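ACTA DE LA REUNIÓN ORDINARIA
Asociación para la Reutilización Informática Erport
Sesión de octubre. Sala de reuniones de la sede, 18:00 horas

Asistencia: miembros de la junta directiva, coordinación del taller y representación de la entidad colaboradora Penix. Excusa su ausencia la representación de Rulley.

Orden del día
1. Lectura y aprobación del acta anterior
2. Estado del lote de ordenadores de sobremesa
3. Revisión y limpieza interior de los equipos
4. Presupuesto
5. Ruegos y preguntas

1. Acta anterior
Se aprueba por asentimiento, con una corrección en el punto relativo al préstamo de estanterías —donde figuraba «cesión definitiva» debe leerse «cesión temporal»—.

2. Estado del lote
La coordinación del taller informa de la recepción de 26 torres de sobremesa procedentes del centro Murthy. Dos de ellas no arrancan y quedan apartadas para el aprovechamiento de piezas. Las demás pasarán por el procedimiento habitual: borrado certificado del disco, comprobación de la memoria, limpieza y reinstalación. Penix solicita que los equipos destinados a sus aulas se entreguen antes que el resto. Se acuerda atender la solicitud, siempre que no se altere el turno de los centros que ya estaban en lista de espera.

3. Revisión y limpieza interior
Se debate si conviene retirar los discos antes de limpiar las cajas. Una parte de los asistentes considera que la extracción previa facilita el acceso al suelo de la caja y a las rejillas; otra señala que cada desconexión supone un desgaste innecesario de los conectores. Sometido a votación, se aprueba extraer el disco únicamente cuando deba sustituirse o cuando la suciedad lo exija.

Se acuerda asimismo que, en los modelos con pinzas de plástico para la sujeción del disco, estas se guarden siempre con el equipo al que pertenecen. En el lote anterior se extraviaron varias y fue necesario encargar recambios. Los cables de datos se revisarán con la caja abierta, antes de cerrar la tapa.

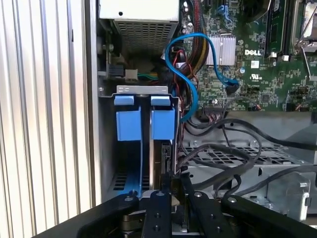

Interior de una torre Dell: fuente de alimentación, disco duro con pinzas azules y cable SATA.

4. Presupuesto
Se aprueba una partida de 600 euros para material de limpieza, pasta térmica y cables de repuesto, con cargo a la dotación anual de 3000 euros. La propuesta de adquirir un segundo compresor queda pendiente de recibir la oferta de Rulley.

5. Ruegos y preguntas
Se ruega que las mesas del taller queden despejadas al terminar cada turno y que los tornillos sueltos se depositen en las bandejas etiquetadas. Se pregunta por la recogida de los monitores averiados; la coordinación del taller responderá por escrito.

Sin más asuntos que tratar, se levanta la sesión a las 19:40 horas.

La Secretaría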